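## How a film gets its sounds

When a film is shot, the microphones on set are pointed at the actors' mouths. They record speech well and most other things badly. Footsteps, rustling sleeves and closing doors are usually too quiet, so they are recorded again later. This job is called Foley.

A Foley artist works in a quiet room with a screen. The film plays, and the artist makes each sound in time with the picture. One film can need 600 or more separate sounds.

The work is done in layers:

- **Feet.** Every step, on the right kind of floor.
- **Moves.** Cloth rubbing as people walk, sit or turn.
- **Props.** Cups, keys, bags and anything else that is handled.

The sound does not have to come from the real object. Snapped celery can stand in for a broken bone. Cornflour squeezed in a bag sounds like footsteps in snow.

For the moves layer, an ordinary cotton T-shirt is enough. It is held near the microphone and rubbed slowly. Stiff coats make a sharper noise and need a separate recording.
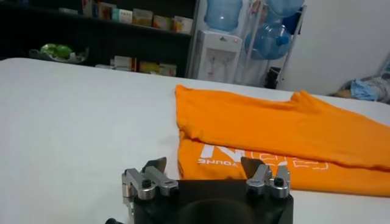 Coralie Gilchrist adds that cloth should be recorded very quietly, and that in the short film *Greklow* she did 18 takes of one character sitting down before the timing matched.

The finished layers go to the mixer, who sets how loud each one is against the speech and music.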